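Dawber 泥炭沼开放日：在会晃的地上走了一整天

阅读时间 6 分钟

先说结论，鞋一定要穿对。我穿了一双号称防水的徒步鞋去，到中午的时候两只袜子都能拧出水来，旁边穿着绿色橡胶雨靴的小朋友一脸同情地看着我。如果你也打算去 Dawber 看泥炭沼，看到这里就可以先去翻鞋柜了，剩下的慢慢读！

这次是 2022-09-15 的开放日。Dawber 平时也能进，但只能走外圈那条木栈道，里面的核心区一年才开几次，要跟着他们的人走。我是在镇上面包店的门上看到的告示，一张 A4 纸，用图钉钉着，下面角上已经卷起来了，上面写“欢迎带狗（请牵绳），不欢迎带铁锹”。就冲这句话我当场决定去。

从 Feka 过去

我住在 Feka，一个沿着一条街长起来的小镇，街头到街尾走路也就是吃一个苹果的工夫。从 Feka 到 Dawber 有一班小巴，Prudico 公司开的，车身是很旧的奶油色，座位上的绒布磨得发亮。司机不报站，你得自己看窗外，我上车的时候特意跟他说了一句“到泥炭沼叫我一下”，他点点头，然后开过了站。（他后来在路边把我放下来，我往回走了一段，路两边都是紫的，所以也没什么可抱怨的。）

九月的石南已经过了最盛的时候，远看还是一片紫，近看很多花已经变成了锈褐色，干干的，手指一捻就碎。但是配上后面的矮山和低得好像要掉下来的云，颜色特别耐看，比我在明信片上看到的那种一片粉紫要舒服。路边的沟里水是茶色的，真的就是一杯泡久了的红茶那种颜色，很清，能看到底。我蹲下来看了很久，有一只小青蛙从草底下蹦出来，跳到我的鞋面上，又蹦走了。

入口是一道木栅栏门，旁边立着一块地图。签到的桌子摆在停车场边上，压纸的是几块石头，签名表格已经被毛毛雨打得起了皱。我前面是一对老夫妻和他们的狗，那只狗签到的全程都在闻我的包，因为里面有火腿三明治。

外圈栈道

开场的部分比较轻松，所有人先一起走外圈的 Welo 步道。这条步道全长 600 米，铺的是木板，板面上钉了一层铁丝网防滑。我本来嫌那铁丝网难看，走到第一个弯道的时候脚下一滑，被它稳稳拽住，从此对它只有敬意。

带队的年轻人穿一件大得像斗篷的雨衣，讲话很快，讲到高兴处会突然趴下去，脸贴着木板去指水里的东西。他第一次趴下去的时候大家都愣了一下，第二次就有小孩跟着趴，第三次我也趴了。趴下去看和站着看完全是两个世界！站着的时候你看到的是一片草地，黄黄绿绿，有点单调，趴下去之后全是细节：泥炭藓一朵一朵挤在一起，有嫩绿的，有酒红的，有的颜色接近橘子皮，像谁把很多块不同颜色的绒毯剪碎了拼起来。

他让我们拔一小撮来捏（只准捏他手里那一撮，大家轮流传）。一捏，水哗啦啦往下流，捏完松开手它又慢慢鼓起来。他说这东西能存下好多倍于自己体重的水，以前的人拿它来垫伤口。传到我手里的时候已经被捏过十几轮了，居然还能捏出水来。

然后是茅膏菜，我最想看的。我一直以为食虫植物会很大很显眼，结果它小得可怜，整株还没有我的拇指甲大，红红的小叶子贴着藓长，上面一圈细毛，毛尖顶着亮晶晶的小水珠。水珠是黏的，小虫子落上去就走不掉了。带队的人说九月来看算晚了，好多已经开始缩成过冬的芽，能看到几株状态这么好的算运气。我拍了一堆，回来一看大半对焦对到了旁边的草上。唉。

还有香杨梅，这个一定要闻。叶子揉一揉，味道有点像桉树又有点像某种古龙水，带一点苦。老夫妻里的那位太太说她小时候家里会把它塞在床垫底下防跳蚤，她先生在旁边说没用，两个人就此争了一小段路。

核心区

外圈走完休息了一会儿，真正的重头戏才开始。进核心区之前要刷鞋，门口放着一盆消毒水和一把长柄刷子，把鞋底的泥都刷干净，怕带进外面的种子。我刷的时候就感觉水从鞋帮那里进来了，袜子的悲剧从此开始。

进去之后没有栈道了，前面的人踩哪里你踩哪里，不能并排走，也不能停在一个地方太久。带队的人说，颜色特别鲜绿特别平整的地方千万别踩，那底下是水。我本来走得好好的，听完这句话突然就不会走路了，每一步都要先用登山杖戳一下。

走到中间一块比较平的地方，他让我们散开站好，然后喊一二三，大家一起跳。地就晃了。真的晃了！像站在一张很大很大的水床上，隔了好几步远的一棵小松树跟着点了点头。所有人都笑起来，那只狗吓得趴在地上不肯动，最后是老先生抱着走的。我跳了三次，还想跳第四次，被告知可以了，不要再跳了。

接着看他们取泥炭芯。工具是一根长长的金属杆，前端有个半圆形的槽，压下去，转半圈，再拔上来，槽里就是一截完整的泥炭。这活儿看着简单，我上去试了一下，压到一半就压不动了，整个人挂在杆子上，脚还往下陷。后来换了个瘦瘦的姑娘，三下两下就拔上来了，我默默退到了队伍后面。

拔上来的那一截摊开在塑料布上，最上面还看得出藓的样子，黄褐色，蓬蓬的，往下越来越黑，越来越细，到最底下已经像黑巧克力酱。里面还夹着一小段树皮，白的，一看就是桦树，亮得像昨天才掉下来的。带队的人说沼里没有什么氧气，又酸，东西烂得特别慢。有个小男孩问那会不会有死人，他妈妈立刻捂他的嘴，带队的人倒很认真地回答说别的沼里找到过，这里还没有，如果你先找到了请告诉我。小男孩后面一整路都低着头走。
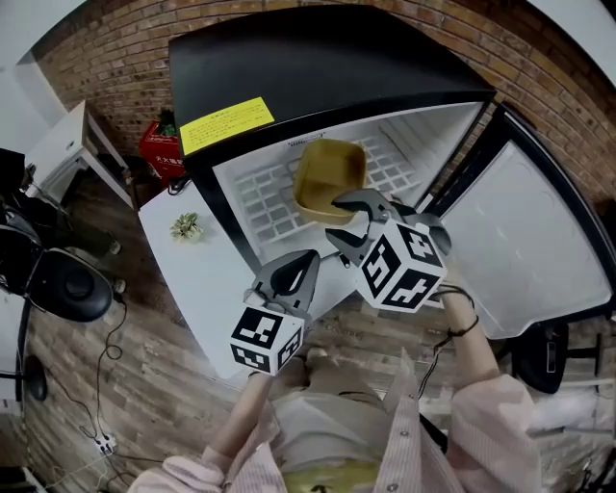 Bláthnaid Madigan 说，大家来了都喜欢问这片沼有多老，她更愿意别人问它有多湿。在她看来，年纪是已经定了的事，湿不湿却要看每一年把水留住多少，只要有一个夏天水位掉下去太多，表层的藓先发白，接着石南和桦树苗就会往里挤，再往后想拉回来就很费力了。她还提到，开放日讲“恢复”这个词讲得太顺口，听的人容易以为堵上几条沟就大功告成，可是她见过堵好的沟被冬天的水从旁边掏出一条新的来，又得从头再堵。

这段话我在本子上记了满满一页，因为紧接着我们就去看那些堵起来的沟了，听完再看感觉完全不一样。

看水坝

我对“水坝”这个词的想象显然太隆重了。Dawber 的水坝，就是在以前挖的排水沟里，隔一段用泥炭堆一道矮矮的土埂，上面盖上原来的草皮，拍实。如果没有人指给你看，你会直接从上面走过去。可是站在土埂上往两边一看就明白了，上游那侧积着一汪黑亮黑亮的水，水面上已经漂着一层嫩绿的藓，下游那侧低了一截，草长得又高又乱。

排水沟是以前为了割泥炭挖的，一道一道特别直，从高一点的地方看过去像梳子梳出来的。现在 Dawber 的范围里，割过的和没割过的交错在一起，割过的地方地面要矮下去一大截，边上形成一道小小的黑色断面，太太们管它叫“墙”。老先生说他年轻的时候每年都来割，割下来先平铺着晾，再几块几块立起来靠在一起，让风从中间穿过去，天气好的话收回家够烧一冬。他讲的时候手一直在空中比划，我几乎能看见那把窄窄的铁锹。

我问他现在不让割了会不会不高兴。他想了一下，说腰高兴。

有一处土埂旁边插着白色的塑料管子，是量水位的。做法特别朴素，拿一根带刻度的软管伸进去，一边往下放一边吹气，听到咕噜咕噜的声音就是碰到水了，读数，记下来。带队的人让小朋友们轮流吹，吹了好久，水里的泡泡声此起彼伏，我觉得这是全天气氛最好的一个环节。那个小男孩吹完很严肃地宣布水还在。

鸟和虫子

说点遗憾的。我本来很想听杓鹬叫，那种拖得很长、往上扬的颤音，我只在录音里听过。结果带队的人说杓鹬夏天过完就往海边去了，要听得春天来。我又问云雀，他说也不怎么唱了。我问那现在有什么，他指了指天上，一只渡鸦慢悠悠地飞过去，叫了一声，声音像有人在很深的木桶里打嗝。行吧，渡鸦也很好。

蜻蜓倒是不少，尤其是中午云散开的那一小会儿，突然就全出来了。有一种黑色的小蜻蜓，喜欢停在浅色的木板上晒太阳，你走过去它飞起来，绕一圈又落回原来的地方。还有一只停在我的帽檐上待了好一阵，我自己看不见，是后面的人叫我别动，然后大家都来拍我的头。

毛毛虫也碰到了一条，皇蛾的，胖胖的，绿色底子带黑色的环，趴在石南枝上，看起来吃得很饱。带队的人说这个季节还能碰到算是个磨蹭的，别的早该结茧了。我对这条虫子产生了强烈的认同感。

午饭和下午

午饭是自己带的，大家找了块干一点的地方，垫着雨衣坐下来吃。火腿三明治压扁了，但是走了一上午什么都好吃。有人带了一大罐热汤分给大家，土豆韭葱的，我分到一杯，捧着杯子手指头慢慢有了知觉。旁边的狗用它这辈子最真诚的眼神看着我，我没有扛住，火腿归它了。

下午人走了不少，剩下的可以选择去爬后面那座小坡。坡不高，路标上写着爬升 70 米，但是没有正经的路，全是在石南丛里深一脚浅一脚地找，膝盖抬得比平时上楼梯要高得多。到了顶上风很大，讲话要用喊的，可是视野太好了，整片沼在下面摊开，水塘一个一个反着光，像谁打碎了一面镜子没有收拾。早上一起跳过的那块平地，从上面看就是一小片颜色稍微亮一点的绿，完全看不出来会晃。

我在上面坐了很久，带队的人指给我们看哪里是接下来要堵的沟，哪里是从隔壁农场那边接过来的一片。那片的边界上有一排云杉，黑压压的，他说最后是要砍掉的，因为树喝水喝得厉害，又会遮光。有位女士不太同意，说树总比没有树好吧。他也不急，就说你看树下面那块地的颜色。我们都去看，确实是一片灰黄灰黄的，跟旁边不一样。那位女士没有再讲话，但是看得出来还没有被完全说服。我喜欢这种不急着吵赢的讨论。

下坡的时候我摔了一跤，坐在石南丛里，一点都不疼，比我家沙发软。

几件实用的事

交通：Prudico 的小巴班次很少，下午最后一班走得比你想象的早，我是一路小跑才赶上的。上车以后一定坐在右边，左边只能看到土坡。回程的司机还是早上那位，他看到我浑身是泥，从座位底下抽出一张旧报纸让我垫着坐，态度非常自然，看来我不是头一个。

门票：开放日不要钱，门口有个捐款的铁罐子。平时去走 Welo 步道也不收费，停车要投币，127 号公路那一侧还有个小停车场，离步道的另一头更近，带小孩的可以从那边进。

吃的：园区里没有店，水也要自己带。沟里的水看着很干净，请不要喝。

衣服：雨靴，雨靴，雨靴。还有多带一双袜子放在包里，密封袋装好。雨衣要长一点的，能盖住屁股的那种，你总有坐下来的时候。

虫子：我被小蠓咬了六七个包，全在耳朵后面和头发边上。风一停它们就来了，早上等签到的那一会儿最严重，爬到坡顶就一只都没有。帽子加网罩看起来很傻，可是那天戴网罩的人都笑得很安详。

小孩：核心区要求满 6 岁才可以进，并且要大人牵着手。外圈没有限制，推婴儿车也能走，就是转弯的地方木板比较窄，会车要互相让一让。

回到 Feka 已经天黑了，我把鞋子里的水倒在门口的花坛里，倒出来一小撮藓，酒红色的，不知道什么时候跟进去的。按照规定应该在出口刷干净的，我明明刷了。我把它放在洗手池边的小碟子里加了点水，第二天早上它胖了一圈，然后我就又坐上了那辆奶油色的小巴，把它送回去了。司机这次记得叫我下车。

春天那一次开放日的时间还没有贴出来，面包店的门上现在钉的是一张寻猫启事。我打算隔几天就去买一次面包，顺便看看。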